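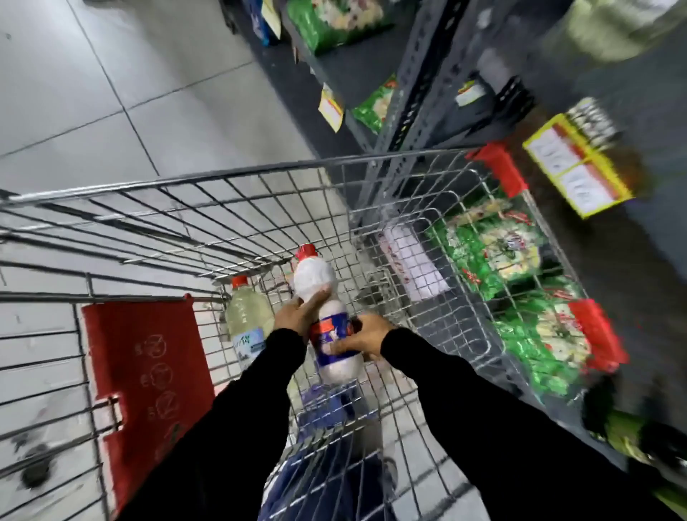 4. Loading the cart

Applies to the Udetti deep cart (wire basket, fold-down seat). Shallow cart users go to section 5, steps are different.

Before you start

Check the wheels. Push the cart a few feet with nothing in it. If it pulls to one side, swap it now, not when it's full.
Read the warning icons on the seat flap. They are there for kids and for you.
Have the pick list where you can read it without letting go of the cart.

Steps

1. Park the cart parallel to the shelf. Leave room for other people to get by.

2. Seat flap. Leave it as it is unless you need the seat. No bottles on the seat, ever.

3. Bottles first. Take each one with both hands, one hand up on the body, the other lower down. Lower it in over the handle side. Don't drop it the last few inches.

4. Stand bottles upright, caps up, toward the front of the basket. Give the cap a quick turn before you let go. If it moves, tighten it and check for drips around the neck.

CAUTION - A tilted bottle is fine while you are carrying it. It is not fine to leave one leaning on the wire. First hard corner and it goes over.

5. Keep bottles to one side, bags and soft packages to the other. Cleaners and detergents never touch food. If the list has both, bag the cleaners or take a second cart.

6. Soft packages go flat against the side of the basket. Overlap is OK, two deep at most. Printed side up so the checker can read it.

7. Small wrapped items in the gap between. Anything thin enough to slip thru the mesh goes in a tote bag first.

8. Look at the load from the handle. You should be able to see every item, or at least a corner of it. If you can't, take the top layer out and redo it.

NOTE: Don't lean your stomach on the handle to reach the far end. Walk round to the front instead. Carts roll.

NOTE: Red corner bumpers are for bumps, not for lifting. If one is loose, tag the cart and tell Irina Ene at the front desk.

Moving off

9. Both hands on the handle. Slow for the first turn, then listen. Clinking or knocking means something is standing wrong. Stop and fix it.

10. At the ramp go down backwards, cart above you. Same at the Hata entrance, where the floor plate sticks up a bit.

Unloading

11. Soft stuff out first, bottles last. Yes, reverse order. The bottles keep the cart steady while you pull the light things.

12. Check the bottom of the basket for stuck labels and small items. Fold the seat flap back if you opened it.

13. Wipe the handle. Wipe any spill off the wire right away, detergent dries sticky and then next person's bread bag is glued to it.

If something goes wrong

Bottle leaks in the cart - take everything out, bag the bottle, rinse the basket. Food packages that got wet are not sold. Put them in the return bin with a note.
Cart tips - let go. Don't try to catch it.
Wheel locks - do not drag a loaded cart. Unload where you are and ask for a hand.
Package split - tape is in the drawer at the Koivisto counter. Tape is for getting it to the counter only, it doesnt go back on the shelf.

Spare bumpers and seat flaps: part no. 3623, ask Pentti Niskanen. Order form is in section 9.

Section last changed 19 February 2026, steps 5 and 11.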